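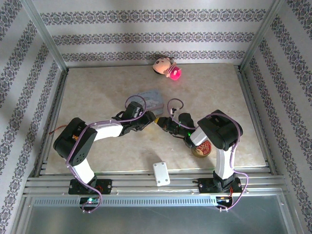

## Bovlow Residents' Forum: Proposed changes to allotment water charges

**Asby_Plots_Secretary** — Feb 16, 2025

Members are invited to comment on the proposal to replace the flat water charge at the Asby and Dondia sites with a charge based on plot size. The present arrangement dates from the opening of the Dondia extension, when all plots were of equal area. That is no longer the case.

Under the proposal, a full plot would pay 100 per cent of the standard rate and a half plot 50 per cent. The water bill for last year came to £1436 across both sites, against £1094 the year before. Replies posted in this thread will be placed before the annual meeting.

---

**halfplot_dondia**

I wish to record my support. Holders of half plots have paid the full charge for several years, although most of us have neither a greenhouse nor a tank. A charge by area is simple to work out and simple to check.

---

**topgate**

I must register an objection. Area is a poor guide to use. My plot is a full one, but two thirds of it is fruit bushes and grass, and I water by can in dry spells only. A half plot given over to salad crops and tomatoes will draw a good deal more. Has the association considered a meter on each standpipe?

---

**Asby_Plots_Secretary**

Meters were considered. The quotation received from Maruyama was £886 for the Asby site alone, excluding the work needed on the lower pipe run. It was also noted that each standpipe serves several plots, so that a meter would show the use of a group and leave the division within that group unsettled.

---

**topgate**

I am obliged for the figure, which was not in the November notice. I would ask that it be included in the papers for the meeting. My objection stands. Those who have spent their own money on water butts should see some benefit from having done so.

---

**lower_path_14**

May I raise a related matter? The rise between the two bills has been discussed as though it were all due to watering. The tap by the lower path at Dondia dripped for most of last summer and was reported on the site noticeboard more than once. Before any new charge is agreed, members ought to know how much of the increase was lost through that tap.

---

**halfplot_dondia**

The tap should certainly be dealt with. I do not accept, however, that the question of fairness must wait for it. Whatever the total may be, it has to be shared out in some manner, and the present manner is the least fair of those on offer.

With regard to water butts, a fixed discount could be given to any plot with a butt of a reasonable size — inspected once, at renewal.

---

**topgate**

A discount of that kind would go some way towards meeting my concern. I would wish to see the wording first.

---

**Asby_Plots_Secretary**

The suggestion of a discount will be added to the agenda as a separate item, so that members may vote on it apart from the main proposal. The Maruyama quotation will be attached.

On the lower tap, the washer was replaced at the end of the season. The association holds no reading from before and after the repair, and cannot therefore say what was lost. Any further fault should be reported by email as well as on the noticeboard.

---

**lower_path_14**

Thank you. Kindly note that the same tap is now stiff and will not close without some force. I have sent an email to that effect.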